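About Sturel

Sturel is a joinery and fit-out firm. We make and fit internal doors, wall panelling and storage for offices, schools and private houses.

The firm was set up by Kevin Gilmartin and Min-kyu Ra, who met while working for Karamanlidis, a shopfitter that has since closed. They began with 2 benches in a rented unit on Lurner Road. We now have the whole building, with 700 square metres of workshop and a separate store for timber.

Kevin runs the workshop and deals with site surveys. Min-kyu looks after drawings, pricing and orders. Whichever of them quotes for your job will stay in charge of it until it is signed off.

We finished 222 jobs last year. Most were small, such as a single door or a run of shelves. The largest was the Pider offices, where we fitted some 600 metres of skirting over the summer.
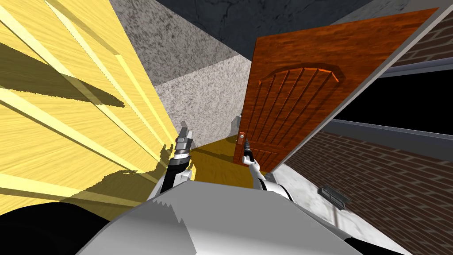 Quotes are free and stay open for two months. We ask for a third of the price when you order and the rest when the work is done. Visits to the workshop are by appointment.

We will be closed for the last two weeks of the year. Orders for fitting before then must reach us by 01/12/2023.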